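Clurville Tabletop Pictures: read me first

Hello, and thank you for downloading this. Clurville is a collection of 3,000 pictures of ordinary things standing on plain tabletops, put together over one long November by Fiorella Gentile and Severin Kofler, with a good deal of patient help from Mortimer Lyons, who lent us his back room and most of the contents of his shelves.

What's in it

The things are small and mostly unglamorous: stands, rods, framed boards, cups, boxes, the sort of stuff that collects near a desk and never quite finds a home. We were fond of pale objects on pale surfaces, I'll admit, because they are hard to look at properly and we wanted to see how people would describe them. A white rod near a black stand is an easy thing to name in conversation and a surprisingly slow thing to write down well (is it chalky? is it foam?), and we had many happy arguments over that kind of question.
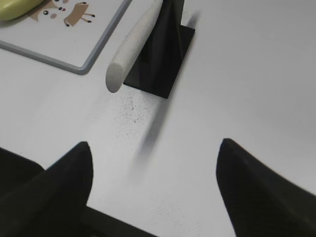 Each picture comes with a short note written by one person and read over by another. If the two of them couldn't agree on what something was made of, the note keeps to a plain word like "rod" or "stand" and leaves the material out. Please don't "fix" these when you use them! They were left that way on purpose, and Severin will write to you.

How it's arranged

There are 30 folders with 100 pictures in each. The notes sit in a file called notes.txt inside every folder, one line per picture, in the same order as the pictures. Folder names are just numbers. We did try naming them after the things inside, but so many things wandered from one tabletop to another that we gave up.

Known troubles

Shadows on the white surfaces are soft and sometimes go unmentioned in the notes. Things that reach past the edge of a picture are described only as far as they show. Spelling is American, or is meant to be.

Using it

Take it, share it, print it out and pin it to the wall if you like. A line crediting Clurville would please us very much. Corrections go to Fiorella, with the folder number and the line number, please.

Last tidied August 5, 2018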